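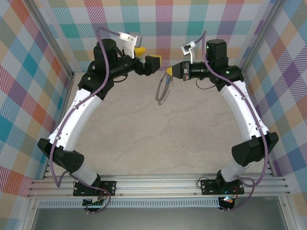

Feven Mamo wrote in after the last newsletter to ask why the club spends so much time on passing things from one arm to the other when one arm could put the part down and the other could pick it up. It would be slower, she said, but it would work every time, and the Andance rules don't say the part has to stay in the air.

She is right about the rules. We read them again at the start of the month and there is nothing in the transfer round that forbids setting the part down. What the rules do have is a clock. Each run is 5 minutes, and a team scores for every part that ends up on the far side in that time. Last year we set everything down on the table between arms, and we finished with parts left over. Most of the lost time went to the second pickup, where the gripper has to find something lying flat and get a finger under it. A flat steel part on a flat table is about the worst thing you can ask our grippers to pick up.

So the plan for this year is to hand over in the air. Gronunix has 11 members on the roster this fall, and most of them have put in time on the handover since August. This item is a report on where it stands.

The work is split in two. One group runs the arms by hand from the control station and records every attempt. The other group takes the recordings, trains on them and tests the result on the same setup. We had 400 recorded attempts by the end of the first stretch. That sounds like plenty, but many of them were done in the first week, when people were still learning the controls, and we have stopped using those. Pauses are the main problem. A new operator moves the arm, stops to think, moves again, and the trained version learns to stop in the same places. Tsion Woldegiorgis went through the early recordings one at a time and marked the ones worth keeping.

We also changed how we pick who records. In the spring anyone who showed up could take a turn. Now you do twenty practice handovers first, with nothing saved, and someone who has already done it sits next to you. New members have not minded this. It takes less than an hour.

The object we have spent the most time on is a steel plate with rings through the holes along its edge, carried on a wire hook. It is an awkward thing to pass. The rings move whenever the plate moves, and the plate turns on the hook, so the part the second gripper is going for keeps shifting. If the first arm arrives too fast, the operator has to wait for the swinging to stop before closing the second gripper. We tried going without the wait and dropped the plate more often than not.
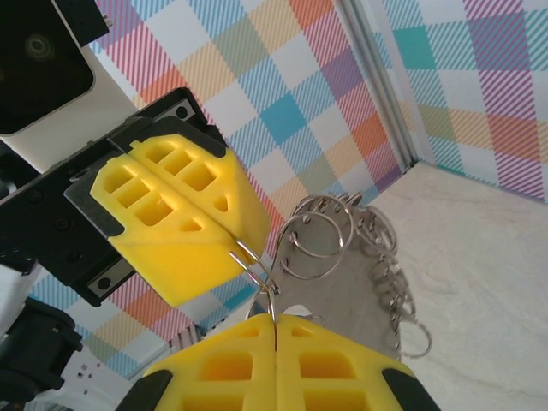 Getting the two sets of fingers lined up took longer than we planned. The first approach was to bring both arms to a fixed meeting point and trust that the part would be there. That was fine for blocks and for the short plastic tube. For anything that hangs, it failed, and it failed in a way that was hard to see from the side. The hook would look as if it was between the fingers when it was really in front of them. The wrist cameras helped a great deal with that, and we now ask operators to check the wrist view before they close on anything.

The second approach is the one we are keeping. The giving arm moves to the meeting point and holds still. The receiving arm does all the moving from then on. It comes in slowly, closes, and waits one beat, and only then does the giving arm let go. Early on we had both arms adjusting at once, and they tended to chase each other. If you are recording this week, please stick to the one-arm-moves rule even when the other way looks quicker. Mixed habits in the recordings cost us more than slow ones do.

Cables are the next job. They are thin and they bend toward the ground on both sides of the grip, so there is less to aim at. We have done some short sessions with them and the results are uneven. Picking a cable up near the connector goes better than picking it up in the middle, but then the connector is where the second gripper wants to be. There are two ideas for this on the board in the Teshome building. Read them before the next session and add your own underneath. Please do not erase anyone else's.

A few practical matters. The club was given $900 for parts this term by the engineering office at Romden College, and part of that has gone to spare fingertips and cable clips. The clips matter. Check that the cables on both arms are clear of the joints before you power up, and if a clip has come off, put it back before you start and write it in the log. The log is the green notebook. Several people have been keeping notes on their phones, and those notes have not made it into the notebook.

If you close a gripper on something hard and hear a click, stop and tell whoever is running the session. We would like to know about a worn fingertip the same day.

Feven's suggestion is not being dropped. Tsion is setting up a test in which the set-down method and the air handover are run on the same parts, under the same clock, by the same two operators. It may be that the blocks are quicker one way and the hanging parts the other, in which case we can switch between them during a run. The rules allow that too. Results will go in the next newsletter, along with the list of who is traveling to Andance.

Sessions start at 4 p.m. and the room has to be locked by 8. The sign-up sheet for recording turns is on the door. Two people per turn, please, and if you can't make yours, cross out your name so that someone else can take the spot.

Posted in: Student Clubs | Robotics | Project Updates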